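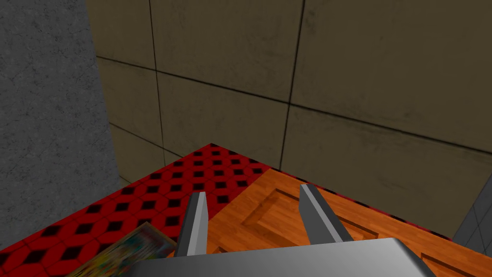
Size chart and listing data for kids' raincoats and gumboots. Scraped, cleaned up by hand where I had the patience. Use it, fix it, send me the fixes.

# wet-weather-sizes

Listings from four sources, all squashed into one table so you can compare sizing between labels. Started because a "size 4" raincoat from one shop fit a two year old and the same size from the next one went down past the knees. Labels are all over the place. Wanted it in one spot.

Last proper refresh was August. Anything newer is patchy.

## What's in it

- `listings.csv` - one row per product per colour, about 3000 rows
- `charts.csv` - size charts typed out of the product pages, 720 rows
- `labels.csv` - label names and where they came from
- `notes/` - scrappy text files, mostly me arguing with myself over half sizes

## Sources

| source | what they sell | charts any good? |
|---|---|---|
| Wunisine | raincoats, puddle suits | yes, in cm, bless them |
| Brornuser | gumboots mostly | EU sizes only, insole length missing on older styles |
| Ertürk | coats, lined and unlined | good, but chest is measured flat, so double it |
| Clukby | bit of everything | no. see below |

Clukby lists by age and nothing else. "3-4 yrs", no height, no chest. Where a customer review gave a measurement I did NOT use it. Those rows are blank in the cm columns and should stay blank unless someone has the coat in front of them and a tape measure.

## Columns (listings)

- `id` - mine, not the shop's. Don't sort by it, means nothing
- `source`
- `title` - straight from the page, spelling and all
- `type` - `raincoat`, `puddle_suit`, `gumboot`, `hat`, `other`
- `colour` - shop's wording. "Ocean", "Deep Ocean" and "Navy" may all be the same blue
- `colour_simple` - my guess at a normal colour name. grey is `grey`, please don't add `gray` again
- `lining` - `fleece`, `cotton`, `none`, `unknown`
- `size_raw` - as printed
- `size_low_cm`, `size_high_cm` - body height for coats and suits, foot length for boots. Yes that's two meanings in one column. Will split it one day
- `waterproof_mm` - the fabric rating if given

On that last one: lowest rating I kept as "waterproof" is 2000. Under that it goes in as `showerproof` in the `claims` column, whatever the title says. Titles say a lot of things.

## Cleaning

Dropped the emoji and the brackets full of keywords. Kept the sentence bits even where the same sentence turns up twice with "girls" swapped for "boys", those are handy if you're looking at how listings get copied around.

Duplicates: matched on title + source + size, then by eye. Eye got tired. There will be some left.

Prices are gone. Had them in early on, they were stale within the week and people kept emailing about them.

No pictures of the products either, just the text. Not mine to share.

## Known problems

- Boots sized with a liner in vs. liner out. Brornuser doesn't say which, so the foot lengths could be a touch short
- Ertürk changed their chart partway through. Old and new rows both in there, check `chart_version`
- `lining` is `unknown` far too often
- Hats. Only 7 of them and they're measured three differnt ways. I'd ignore hats
- A few adult coats snuck in from the matching parent-and-kid sets. Filter on `size_low_cm` if you dont want them
- Accents in label names got mangled in an early version. Should be fixed, redownload if you see rubbish where the ü goes

## Loading it

```python
import pandas as pd

df = pd.read_csv("listings.csv", dtype={"size_raw": str})
boots = df[df["type"] == "gumboot"]
```

Keep `size_raw` as a string. If you let a spreadsheet open it, "3-4" turns into a date and you'll be cross.

## Good for / not good for

Fine for comparing size charts, teaching a class about messy data, building a size converter if you check it yourself.

Don't use it to tell someone their kid's boots will fit. Feet need measuring. Also not a safety source, there's nothing in here on drawstrings or hi-vis and I haven't checked any of it.

## Licence

My columns and notes are free to use, credit is nice. Titles and chart text belong to the shops.

## Changes / to do

- [x] fix the ü thing
- [x] pull prices out
- [ ] split height and foot length
- [ ] redo Clukby if they ever post a real chart
- [ ] puddle suits with feet vs. without, needs its own column

Open an issue if a row's wrong, with the `id` and what it should say. I go through them Wednesday nights, mostly.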